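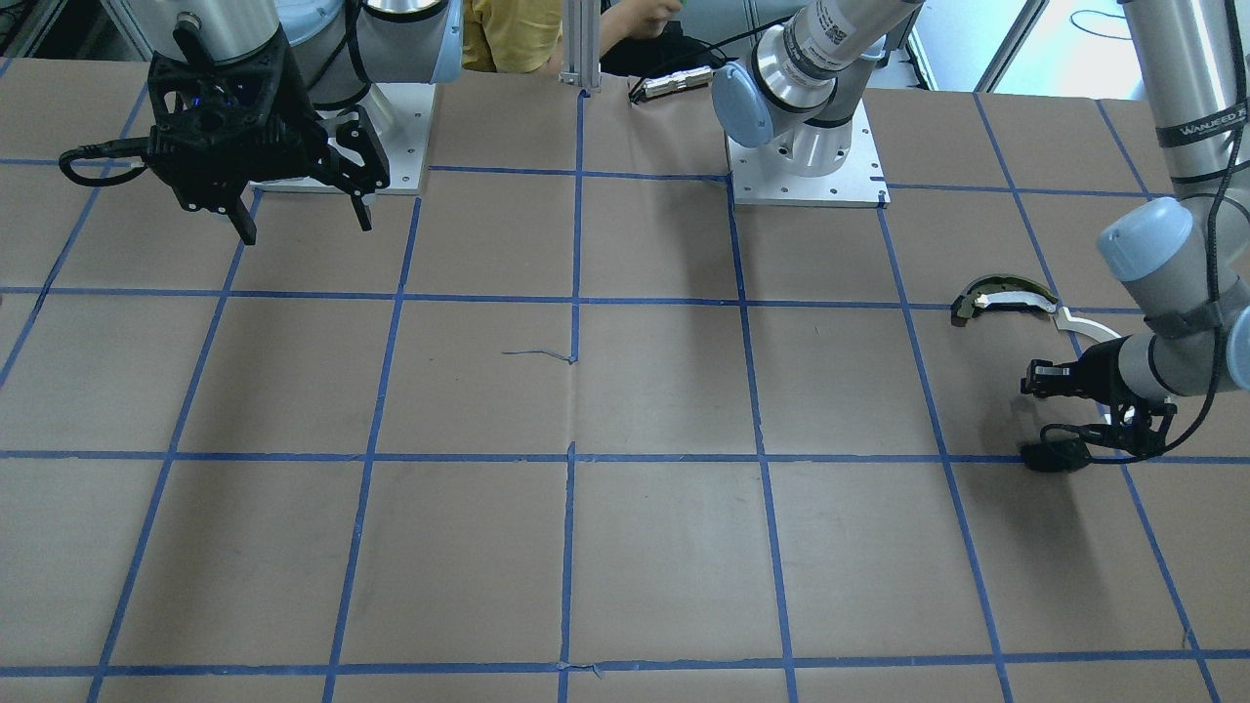

Manier bench with both arms over the taped grid.

Home Projects Members Calendar Log in
Search posts Enter a keyword Go

Edevbridge Shared Workshop
Mon 18 March

1/ Edevbridge Shared Workshop is pleased to report on the Manier build, a two-arm bench assembled by members during evening sessions. Work began in September. The arms are mounted and powered, and practice with light parts is under way.

2/ Each arm stands on its own base plate at the back of the table. The plates were set 788 mm apart, center to center. An earlier layout placed them closer together, and the elbows came too near each other when both arms reached for the middle. Moving the plates took one full session, including drilling.

3/ The table is covered in brown paper and marked out with blue masking tape. Members use the squares to agree on where a part should start and where it should be set down. The tape was laid by hand and is not a measuring tool. Positions that matter are taken from the base plates.

4/ Paper was chosen over paint after discussion. It can be replaced in a few minutes, it does not reflect the room lights, and members may write on it. The workshop asks that only pencil be used. Marker ink has gone through to the table on another project and will not come out.

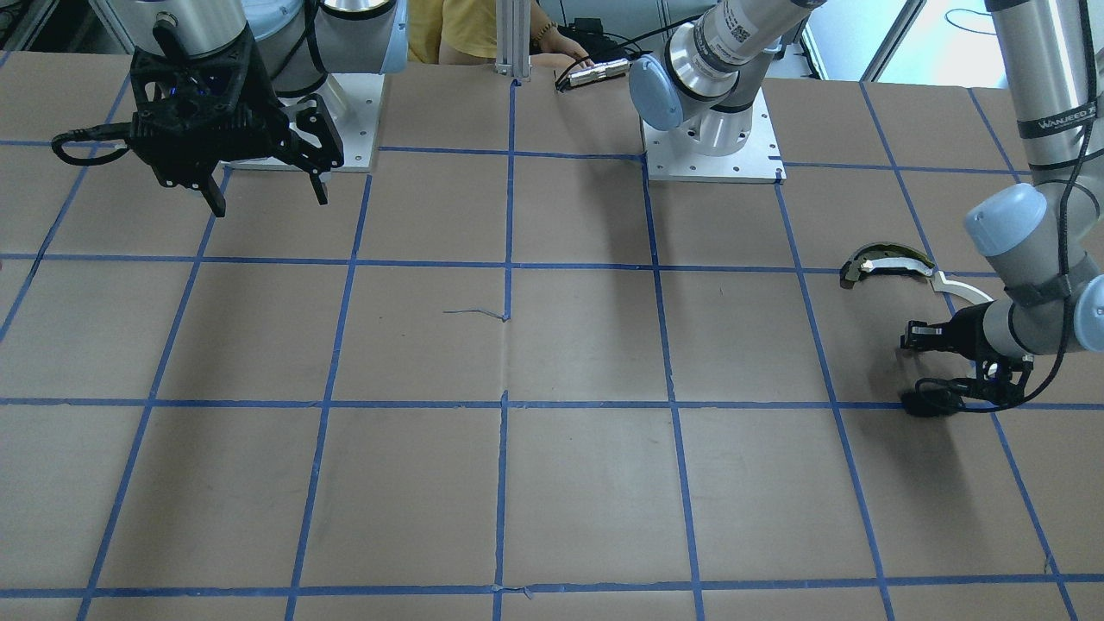

Loan Quách writes that a stop button on one side of the table is not enough for a bench of this size, and asks that a second be fitted before any open evening takes place.

5/ The workshop agrees. The second button has been ordered and will be wired in series with the first, so that pressing either one removes power from both arms. Until it is fitted, the bench will be used only by members who have completed the safety session.

6/ The control software, named Từ by the members who wrote it, runs on a single desktop computer. It stores joint positions for both arms and plays them back at a chosen speed. The speed limit is set low and is protected by a password. Requests to raise it should be made in writing.

7/ Cable routing remains the weakest part of the build. The cables need enough slack for the wrists to turn, and that slack can reach the table when an arm is low. Members have tried hook-and-loop straps and printed clips. The straps are easier to adjust — the clips hold better but must be printed again whenever a cable is changed.

8/ The current exercise uses a light curved part and asks one gripper to approach it from the side. Curved parts are harder to grip than blocks because they tend to turn when touched at one end. The next release of Từ will allow the closing speed of the fingers to be set separately from the speed of the arm.

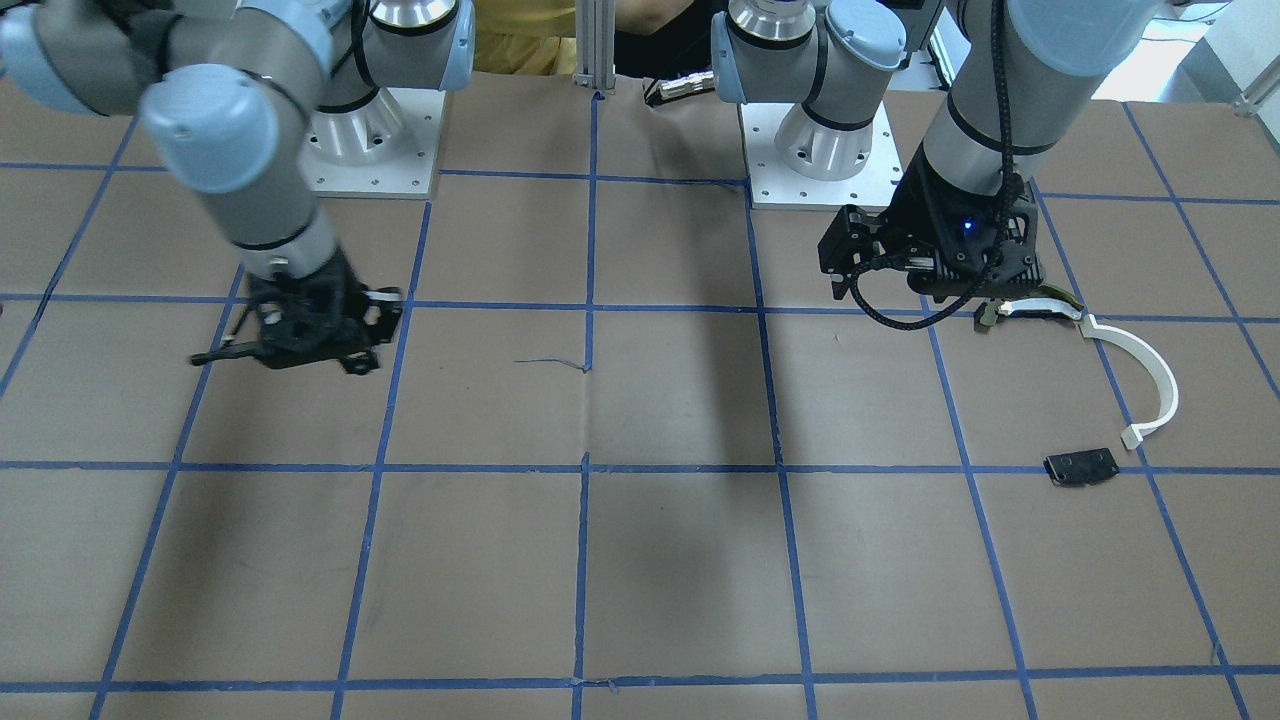

May members bring their own parts to try on the bench?
Members are welcome to do so, provided the part is light, has no sharp edges, and contains no battery. Please label it with your name and leave it on the Manier shelf.

9/ The log kept with the computer now holds roughly 512 entries. Many are short. The most useful are those which record what was changed and who changed it, and members are asked to continue in that way. Entries that say only "adjusted" cannot be followed up.

10/ Drawings for the base plates and the cable clips will be placed in the members' folder once the hole spacing has been checked again. Questions about the build may be sent as replies to this thread.

Recent posts
Suteo lathe: revised booking rules
Printer room closed for filter change
Manier build: drilling the base plates
Notes on the storage of masking tape and paper rolls
Safety session: how to register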